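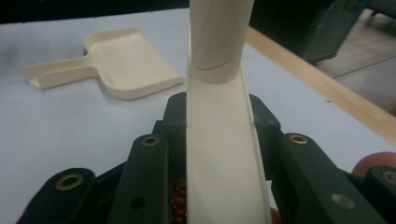
The progress bar that liked beans

10/23/24

I have been asked three times since September whether we should switch our sweeping work over to Trelum, and three times I've said "let me try it properly first," and now I've tried it properly, so I can stop saying that.

If you don't follow this stuff: Trelum is a planning layer. You feed it demonstrations, it chops them into stages, it learns a little progress estimate for each stage, and then at run time it decides which stage you're in and hands control to whichever policy goes with it. The sales page has a very smooth video of a towel. I don't work on towels. I work on sweeping, where the thing you are manipulating is a pile, and the pile is a different shape every time you touch it.

Our task is small and dull to explain. Two hand-held grippers, one person on each, one holding a little dustpan and the other a little brush. There are beans on a white table and they need to end up in the pan. We record from the gripper cameras, line up the two streams, train on it. At Drokbridge we had 144 clean episodes when I started the comparison, which I know will make some readers snort. The Trelum documentation suggests 2000. I asked where the 2000 came from and got a link back to the same page of the documentation.

So, with the usual caution about small data, let me say what bothered me.

The stage splitter wants stages. It looks for moments where the gripper slows down or changes direction and it puts a boundary there. For pick and place that's fine, the slow moments mean something. In sweeping, the brush hand slows down and changes direction on every single stroke. On my first run the splitter gave me one episode with eight stages and the next one, same beans, same two people, with three. There's a smoothing setting. I turned it up until every episode had the same number of stages, and I felt good about this for an afternoon, until I plotted the boundaries and saw that all I had done was cut each episode into even slices of time. You can do that with a ruler.
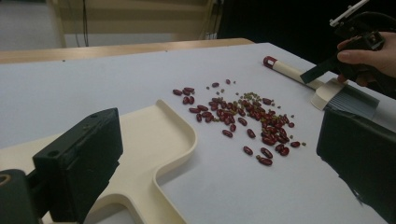
Eylül Kurtuluş
Robot software engineer, Drokbridge

Then there's the progress estimate, the part people get excited about, and the part I was most ready to like. It's a number from zero to one that is supposed to tell you how far along the task is. I replayed held-out episodes and watched the number climb and thought, well, fine, maybe I'm wrong.

What I should have done first is the thing I did last, so please learn from me. I played an episode backward. If the number is looking at beans and pan, it should go down. It went up. I played one with the middle third repeated, so the task really did stall, and it sailed right through the stall. I froze a single image and fed it in over and over, and the number still crept upward for a good while before it gave up. As far as I can tell the estimate had mostly learned how long our episodes are. We tend to finish in a similar time, so that's an excellent guess! It is also useless for deciding what a robot should do next, because the robot is going to be slower than we are and it will hesitate in places we don't.

I wrote to them about it. The reply was polite and said more data would help. Maybe. I'd believe it faster if somebody there had run the backward test before I did. It takes ten minutes to write.

Perception was better than I expected, with one complaint. The segmentation that ships with it handles kidney beans on a white surface without any trouble, and I would hope so, they're big and dark red and shiny. Mix in mung beans and it gets patchy. A small green bean alone on the table is a few pixels in a wide-angle view, and the mask blinks on and off from one image to the next. Put a patch of them in among the red ones and they get absorbed into a single blob. For a "how much is left" estimate the stray ones are the only ones that matter. Everybody can find the pile. I tried feeding it crops at a higher resolution, which helped with the strays and slowed the loop down enough that I took it out again.

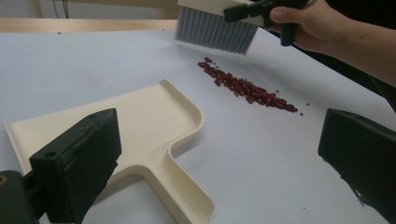 There's a second thing about having a pan in one hand and a brush in the other, and it has very little to do with learning: the two hands have to agree about time. We use Grilik to line up the recordings. It's old, the config file is ugly, and the person who wrote ours put all the comments at the bottom. But it prints the offset it found for every pair and refuses to go on when it isn't sure. Trelum has its own alignment built in and prints nothing. I had to dig the value out of a cache folder, and for one pair it had settled on an offset of 403 milliseconds where Grilik said the streams were nearly together. I checked by eye, stepping through both views at the start of a stroke, and Grilik was right. With an error like that the brush is learning to sweep toward where the pan will be, or was, I never did work out the sign.

How many of the other pairs were off? I don't know yet. I'm going through them, and it is slow, and I'd like it noted that this is an entire tool I thought I was getting for free.

I don't want to be the person who hates everything new (my coworkers may feel that ship has left). The replay viewer is lovely. You can scrub both cameras with one slider and drop a label with a key press, and I've already exported a pile of labels from it that I'm going to keep using elsewhere. The install worked the first time. And I did have one good run with the planner switched on, where it went back for a second stroke at a moment that made sense. I wrote "!!" in my notes. Then I ran it with the planner replaced by a fixed timer and got something that looked just as sensible, so the exclamation points have been crossed out.

What I'm using for now is the boring setup: one policy for both arms, no stages, short action chunks, Grilik in front, and a stop condition that is a person watching. The controller smoothing comes from Heinonen, a filter library I have grumbled about for years and will now grumble about less.

If you're running Trelum on something with a pile in it (rice, screws, whatever), I'd like to see your progress curves, forward and backward on the same plot. The script I used is short and I'm happy to send it. I still have the mung bean masks to sort through before the weekend, and the offsets after that.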